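We use cookies to remember your region and to count visits. By continuing to read you accept this. Manage preferences | Accept all

FOR IMMEDIATE RELEASE

December 22, 2019

Udia to Stop Making Customers Listen to the Pan Flute

Phone support company retires its hold music after 62 complaints in a single month, all of them about the same eleven seconds

Udia, which answers the phone on behalf of companies that would prefer not to, announced today that it will retire the hold music it has played to callers since it opened. The piece, a pan flute arrangement known inside the company as "Meadow 2," will go silent on all Udia lines at the end of the year. It will be replaced by a service called Brarisness, which offers callers a choice of sounds while they wait, including no sound at all.

The decision follows a review that began in July, when Udia received 62 written complaints about its hold music. Complaints about hold music are normal in this business. What caught the attention of the support desk was that all 62 mentioned the same passage, a run of eleven seconds in which the flute climbs, seems about to finish, and starts over. Several callers had written it out in musical notation. One had sent a recording of her parrot.

Udia then did something it had not done before and asked its own staff to wait on hold. Employees in the billing and scheduling departments were placed in the queue at ordinary times of day and told to stay there until someone picked up. A number of them asked to be moved to other projects. The written feedback was circulated to management with some words taken out.

"We had always thought of the music as a courtesy," the company said in a statement. "Our callers thought of it as something we were doing to them. After listening to it for an afternoon, we came around to their view."

Brarisness was developed by Shiferaw, a small audio studio that until now made background sound for museums and dental offices. Callers who reach a Udia line will be offered four options at the start of the wait. They can hear light rain, a selection of slow piano, a plain spoken update every two minutes, or nothing. Those who choose nothing will hear a single soft tone once a minute so they know the line is alive. In early trials callers who got complete silence hung up, called back, and lost their place, which made them angrier than the flute had.

The studio recorded 137 versions of the rain before settling on one. Most were rejected by test listeners for sounding like frying. Others made people want to leave the call for a few minutes, and they did.

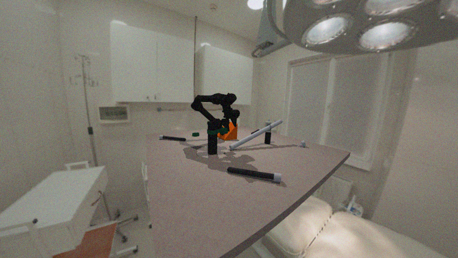
Computer rendering: black robotic arm and orange object on a mauve-gray table.

The new service also does away with the phrase "your call is important to us." Udia reports that in its test group of 3000 callers, the phrase was the second most disliked part of the wait, behind the flute and ahead of the wait. It will be replaced by an estimate of how long the caller has left, given in minutes and rounded up. When the estimate is wrong, the recording will say so and give another one. The company expects to use this feature often.

Callers will no longer be told that the menu options have recently changed. The options last changed in 2014.

Brarisness will be switched on first for customers of Zenus, a maker of kitchen and bathroom fans and Udia's oldest client. Zenus owners tend to call from a room with a loud fan running, and the company considers them a fair test of whether anyone can hear the rain. Other clients will follow through the spring. Clients who wish to keep "Meadow 2" may do so by sending a written request, signed by an officer of the company, and by taking their own complaints. So far one has asked for the form.

There is no charge to clients for the change. Udia will also make the original recording available on request to callers who say they will miss it. The company was surprised to learn that there are such people, and has set aside one compact disc.

Average waiting times are not expected to change.

About Udia

Udia provides telephone support for makers of household goods, regional utilities and a chain of mattress stores. Its lines are open from 7 a.m. to 9 p.m. Eastern, excluding major holidays and the annual staff picnic.

About Shiferaw

Shiferaw designs sound for places where people wait.

Media contact

Reporters may reach the Udia press desk by email through the company website. The press desk can also be reached by phone, and the flute will be in place on that line through December 31.

###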